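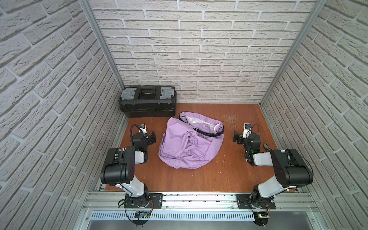

Okay, club season wrap-up thread, and I'm going to talk about bag day because it ate my entire spring. Our student team (we're called Otenik, don't ask, it won a vote) has been building up to a two-arm task: pick up a soft bag, get it open, put it away. I thought the bag would be the easy part! The purple one is so slouchy that it just puddles in the middle of the floor, with a gripper on either side of it and the black cord lying across the top. Rigid stuff you can plan for. A slumped bag has a new shape every single time you set it down.

The class version of this project is all wooden blocks, by the way. Blocks are lovely. I miss blocks. You write down where the block is and the block stays there like a good citizen.

The club version is for the Vurcombe student challenge in July. The rules say the item has to be "soft, with a handle or closure," and you lose points if a human touches anything after the start signal. So no sneaky fluffing of the bag between attempts. I asked. Twice.

Our first idea was to have both arms go for the cord at the same time. Terrible idea, ours, very proud of it for a week. Whichever side closed first dragged the cord away from the other one and then the second gripper closed on air. It sounded like a tiny disappointed clap.

Second idea: one arm pins, the other one pulls. Much better! The left side pinches a fold of the fabric and just holds on, and the right side goes after the opening. I wrote the holding part and it is maybe the least glamorous code I've ever written. It says stay. Then it says keep staying.

We log every attempt, good or ugly, and on May 5, 2018 we hit 200 of them. There was cake. The cake had a gripper drawn on it in icing and it looked like a crab, so now the crab is on our shirts.

Somebody in my replies asked what software we use for the arm planning. It's a thing an older group of students left behind called Urkgate, and the documentation is one text file that ends halfway through a list. I've been filling it in as I go — if you're in the club next year, please keep doing that. Please. I wrote down what the third setting does and it took me an evening.

Also asked: does it cost a lot to get in? Club dues are tiny and you don't need to own anything. Our big spend this year was 700 dollars for spare cables, fasteners and travel money, and most of that came from the Szulc student grant. The application is 2 pages and they really do read it, so write it like a person.

Things I'd tell a new member: wipe down the front rail before you start, because crumbs and bits collect along there and it drives me up the wall. Put your pliers away before you hit run. Say "running" out loud even if you think you're alone in the room. Check that the cables have slack with the arm stretched all the way out, and then check the other arm too.

And try the job with your own hands first, using two fingers on each side. It's hard! I spent a whole lunch break trying to open a gym bag that way on the cafeteria table and learned more than I did from a week of staring at plots. You end up tugging one edge, letting go, regrabbing a bit farther along. So that's what we taught the arms to do, little regrabs, and that's when the attempts started to look less like wrestling.

Still to do before July: the putting-away half. Right now we can get a good grip and we can get the opening wider on a decent day, and then everything gets confused on the way over and the bag folds up on itself again. I have a theory that we lift too high. My teammates have a theory that I write my lift code too fast. We're testing both, mine first.

If you're at the school and want to come see it, we're in the lab most afternoons after last class. Bring a soft bag with a weird handle if you've got one, we're always looking for new ones to be beaten by.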